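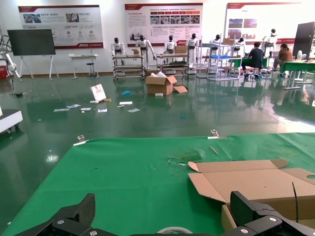

**Wanted: patient visitors for the Mesance open day, October**

Hegyi is looking for 72 members of the public to come to the Sastmont hall, watch robots handle boxes and cables at a speed your grandmother would find restful, and tell us what they make of it.

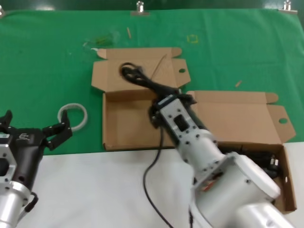

Sessions last 3 hours. You need no technical background, and if you have one, please keep it to yourself until the question period. Flat shoes are wise. Clapping is allowed.

We pay $70, plus the bus fare from Dirmont. Lunch is a sandwich. We've had complaints about the sandwich and have taken no action.

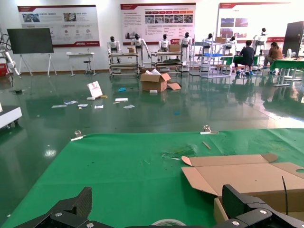 Apply at the front desk by Sep 23, 2023, with up to 300 words on a chore you would gladly hand over. "All of them" has been used.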